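Posted in March, 7.40 pm
By the trivia night organiser, Wotlow Community College Foundation list
2 min read

Subject: Re: Trivia night, tables and the raffle

Hello all,

Thanks so much for this, and sorry for sitting on it for a couple of days (end of term, you know how it goes). I've left the original message in underneath so everyone can see what I'm answering.

> Hi, our table of eight from Morsy would love to come again.
> Two questions. Is it BYO supper like last year, and is the
> money going to the bursaries or the new building? A few of
> our lot would rather give to the bursaries if there's a choice.
> Also happy to donate a hamper if you're still after prizes.

Yes please to the hamper! We are always after prizes. You can drop it at the front office in Tudton any time before four, or I can swing past and pick it up on my way home, whichever is easier for you.

Supper is BYO again, so bring your cheese and your dips and whatever else you like, but please leave the drinks at home this time. We've had to take out a licence for the hall and the bar will be run by the hospitality students, who could do with the practice and have put together a very nice little list.

On the money, every dollar from the door and the raffle goes to the bursaries. Last year's night brought in $2505 after costs, and I was rapt with that for a first go. Each bursary is worth up to $400 and goes towards books, tools, bus fares, whatever the student is short of. The building appeal is a separate kettle of fish, run through the Meton campus, and if anyone wants to give to that I'll happily pass on the form. 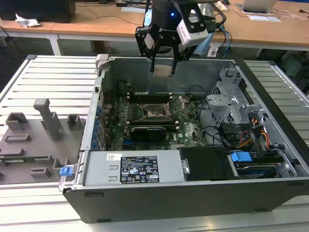 We've got 212 seats in the hall and 43 of them are still going, so if you know a neighbour or a workmate who fancies themselves on sport or old music, do send them my way. Singles and pairs are very welcome and I'll find them a friendly table. I did promise to keep the maths questions to a minimum after the grumbling last time, and I've kept my word, more or less.

Doors open at 6.30 and we'll start at seven on the dot, or as near to it as I can manage with a microphone that has a mind of its own. Parking is round the back, off the oval. The front gate will be locked.

Give my love to the whole Morsy table, and tell them the trophy needs a polish before it comes back.

Cheers,
Your trivia night organiser

Recent messages
Raffle books: please return unsold tickets
Meton building appeal, form attached
Lift wanted from Tudton to the trivia night
Lost at the autumn fair: one blue esky lid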